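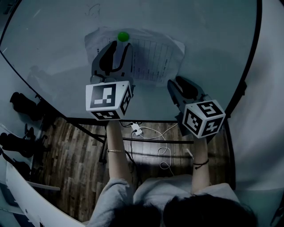
Both hand grippers at the round table, paper and green ball in front of them.

Gripper Care Technician, part-time – Sowah bench, Hedville

We are looking for a patient, friendly person to look after one pair of hand-held grippers at our Hedville workshop, and we would be so pleased if that person turned out to be you! The pair is called Fireven, it gets used on most working days, and it needs somebody who will get to know its moods.

Your morning would start with the black finger pads (wipe them, feel for wear, swap them if they have gone shiny), then the marker cubes, which have to sit square and tight on their mounts. After that come the cables and a short pick-up check with paper and a small ball. 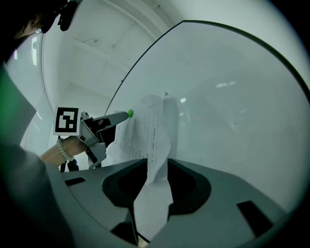 Pads are replaced after 2000 closings or sooner, and you would keep the log for that in a plain notebook – we have tried fancier ways and always come back to it. There is a full strip-down every February, and we do that one together with plenty of coffee.

No degree needed. If you have fixed bikes, sewing machines or printers, do tell us. The post is 40 hours a month at our Bavbridge Road door, number 445, and training is paid from the first hour.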